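Three cheers for the dropped towel

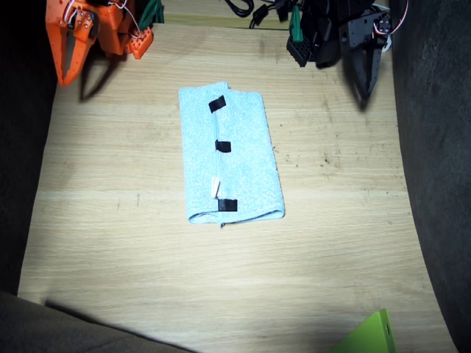
Should a robot that folds laundry be allowed to fail in front of its customers? Let it fail, I say, provided it stops when it does and tells somebody.

I've been thinking about this since March, when the two-armed folding station at Stutside went wrong for most of an afternoon. The left gripper was closing 4 millimetres short. It would pinch the towel, lift, lose it, and then both arms would carry on and fold thin air with great care, over and over. The log had every one of those down as a finished fold. By the time a person looked at the pile, the count stood at 1,375 and the pile plainly did not.

Now, I love these machines! Towels are wonderfully hard. They sag, they stretch, they hide their own corners, and watching two arms sort one out still makes me grin. So the dropped towel doesn't bother me in the least. What bothers me is the word "finished".

The software, Grovo, knew how far each finger had closed. It had the number and never compared it with anything. The fix was a check after every grasp: if the fingers have met with no cloth between them, try again, and after 6 tries stop and put the lamp on. It took 36 lines, comments included.

There were grumbles that the lamp comes on too often. Good! Every time it does, we learn something about a hem or a tag or a worn fingertip. Tomutlow, the hotel laundry down the road, went the other way and turned its warnings off to keep the arms moving, and I think that's a mistake - a quiet machine is easy to trust and hard to mend.

I'd go further and have the failed grasps shown on the front screen, next to the good ones. Let visitors see both. They'll ask better questions, and so will we.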